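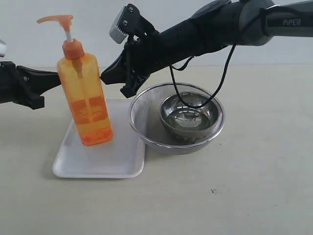

Kitchen Notes: The Washing-Up Station

The shared kitchen at Billwood reopened in March with the new counter in place, and most of what people have asked since then has to do with the washing-up. Where does the soap go, who refills it, why are there two bowls, can I use the strainer for my rice. This item answers those questions and sets out how the station works from now on. A short version will be taped inside the cupboard door over the sink.

The old setup was a squeeze bottle on the windowsill and a sponge in a mug. The squeeze bottle leaked down the sill and took the paint with it, and the mug was somebody's good mug. Both are gone. The sill has been sanded and will get a second coat when the weather is warm enough to leave the window open overnight.

What is at the station

Three things stay out on the counter: the soap, the tray, and the strainer with the small bowl inside it.

The soap is in an orange pump bottle you can see through, so you can tell how much is left without picking it up. The spout is flat and can be turned by hand. Please leave it turned toward the tray and away from the counter, where drips get walked through the kitchen on people's sleeves.

The tray is shallow and white, with a raised rim and rounded corners. The bottle stands on it. Anything that runs down the side of the bottle stays on the tray, and the tray can be rinsed under the tap in a few seconds. We tried a folded cloth first and it was sour by the end of the week.

The strainer is the wide steel mesh one, and the small polished steel bowl sits inside it. They are for rinsing small things such as berries, herbs, teaspoons, and the blades from the hand blender. Put the items in the mesh, rinse, shake, tip them out. The small bowl is for soaking.

You may use the strainer for rice. You may not use it for draining fried food. Oil gets into the mesh and takes a long time with a brush to get out, and the last person who did it left the brush in the same condition. There is an enamel colander on the bottom shelf for anything greasy.

How much soap to use

One push of the pump is enough for a sink of ordinary dishes. Two if there has been a roast. The house went through far too much soap over the winter, mostly by people putting it straight onto a sponge, rinsing the sponge, and putting more on. Fill the basin, add one push, and wash in that.

If you only have a cup and a plate, put a little water in the small steel bowl, add half a push, and dip the sponge in it. Müzeyyen Kılıçarslan has washed up this way for years and showed several of us at the spring supper. It works well for glasses too, as long as you do them before the plate.

Please do not add water to the bottle to make it last. Thinned soap spits out of the pump and people just push it more times.

Reading the label

The front label is mostly in Chinese, and a few residents asked what it says. The large red characters at the top, 食品用, mean "for food use." Under them is a red banner with the name of the product, and below that come small icons and a good deal of fine print in black and red. There are two square codes near the bottom. If you want to look up the rest, point your phone at the label with a translation app open. The fine print is small, so take the bottle over to the window.

Anyone with sensitive skin should wear gloves. A box of them is in the drawer under the kettle, medium and large. The small ones ran out and have been reordered.
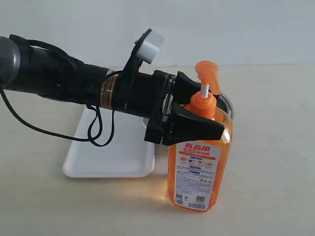
Refilling and wiping down

Refills are kept in the lower cupboard to the left of the sink, behind the trash bags. When the liquid is down near the bottom, do the following.

Take the bottle off the tray and stand it in the sink. Unscrew the ribbed orange collar and lift the pump out with the tube attached. Lay the pump in the small steel bowl so it does not drip. Pour slowly and stop at the shoulder. The pump takes up room when it goes back in, and a bottle filled to the neck will overflow. Screw the collar on straight. If it feels tight after half a turn, it is cross-threaded, so back it off and start again.

Rinse the outside of the bottle, dry it, and put it back toward the rear of the tray. Then rinse the small bowl until it stops foaming, which takes longer than you would think.

Write the refill on the sheet inside the cupboard door. Only the month and your initials are needed. The sheet is how we know when to order.

The tray and the counter get wiped every evening by whoever is on the kitchen rota. Lift the bottle, lift the tray, wipe under both. The counter has a matte finish and shows soap rings once they dry. A damp cloth is all it needs. No scouring powder and no green pads, please. The pads have already left a dull patch beside the stove, and the supplier, Sternico, has told us it cannot be polished out.

The strainer should be washed after each use and checked against the light now and then. Parsley is the usual culprit. A soft toothbrush hangs on the hook by the window for this and for nothing else. Brush from the outside of the mesh inward, rinse, and let it air dry.

Where things go at night

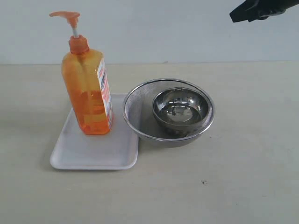 The order on the counter is tray on the left, strainer close beside it on the right, small bowl back inside the strainer. It takes up little room that way and leaves the rest of the counter clear for whoever is cooking. Cutting boards go in the rack and do not get leaned against the wall behind. The wall is freshly painted and marks easily.

Sponges do not live on the tray. They go in the wire holder inside the sink, where they can drain. New ones are put out on the first of the month and the old ones move to the bucket for floors and boots.

Costs

A few people wanted to know what all this cost, and Marcelino Falcão has the receipts. The strainer, bowl, and tray together came to $11 from the kitchen supply shop on Rocha Street. A year of soap is budgeted at $75, down from last year, on the assumption that the one-push rule holds. We spent $74 on paint, filler, and sandpaper for the windowsill and the wall, and there is a half can of paint left in the shed if anyone spots a chip. The counter was paid for separately out of the $300 left from the autumn plant sale and a contribution from the building fund. The full breakdown is in the blue folder by the mailboxes.

Two loose ends

The cold tap still drips. Geltireo has been out once and replaced a washer, and they are coming back with a different part. Until then, turn it off firmly but do not force it — the handle has already been glued once.

There has also been a request for a second station by the small sink in the laundry room, with its own tray and pump bottle. It is a reasonable idea and we have one spare tray. What we lack is a shelf at the right height. If you have a short length of board and a pair of brackets you do not need, leave a note in the blue folder.

Tea towels are a separate subject and will be covered next time. For now, the striped ones are for dishes and the plain ones are for hands, and wet ones go over the rail with some space between them. Please stop putting them in the oven to dry.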